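Drorka Left Luggage and Lost Property: Frequently Asked Questions

Using the counter

When are you open?
The counter is open from 9 in the morning every day except Friday, when we close for stocktaking. In January we keep shorter hours, and these are posted on the door and on our contact page.

Do I need to book?
No. You can walk up with your things and we will take them in as long as there is room on the shelves. Groups with more than 17 items should write to us beforehand so that we can keep a bay free.

What can I leave?
Bags, coats, helmets, pushchairs, folded bikes and most sports kit. We do not take food, plants, animals, fuel or anything that leaks. If you are not sure, ask at the counter before you unpack the car.

How long can you keep my things?
Up to 78 days for left luggage that has been paid for. Lost property is kept for the same length of time and then goes to the Nasrallah charity shop, unless somebody has made a claim that we are still looking into.

Where should I put my item when I arrive?
On the table. Please do not leave things on the floor in front of it, as people trip over them. Put one item down at a time and wait for it to be tagged before you put down the next.

Soft and padded items

Can I leave something padded or oddly shaped?
Yes. We take padded cases, cushions, seat pads and covers of all sorts. They are stored on their own at the top of the racking and nothing is stacked on them. A soft item that has been under a suitcase for a week rarely goes back to its proper shape — this was our most common complaint before we changed the racking.
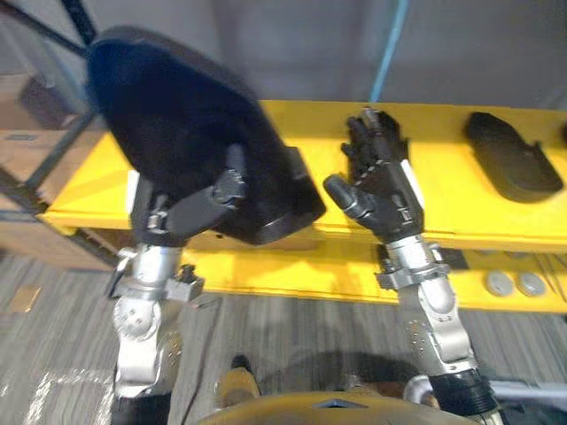 Reading time for this page: 4 minutes

Why are large black items moved to the table one by one?
A good half of what people bring us is black, and two black items side by side are easily mixed up. A big padded piece is lifted and set down on the yellow top by itself, where it stands out and can be checked properly. Smaller black things such as gloves and pouches go into a numbered tray.

Should I empty the pockets first?
Yes, please. Take out keys, medicines, cards and anything with a battery in it. We do not search pockets and cannot say afterwards what was in them.

My item is damp. Will you still take it?
We will, but tell us so that it can be hung up in the Anemov room, which is heated overnight. Damp things that go straight on a shelf start to smell, and so does whatever is next to them.

Will you clean it?
No. We wipe down the table between items and that is all the cleaning we do. The launderette opposite takes padded items if the label allows it.

Tags, charges and collection

What is the tag for?
The tag has two halves with the same number. One half is tied to your item and you keep the other. Use a zip pull or a loop if there is one — we do not pin tags through fabric.

I have lost my half of the tag. What now?
Bring some proof of who you are and be ready to describe the item in detail. "A black bag" will not be enough. Marks, repairs, the colour of the lining and what is written on the label all help.

Am I covered if something is damaged?
Each item is covered up to 800 under the Premine storage plan, which is included in the charge. Report any damage at the counter before you leave, and keep your receipt.

Can somebody else collect for me?
Yes, if they bring your half of the tag and a signed note from you. We do not accept a photo of the tag on a phone.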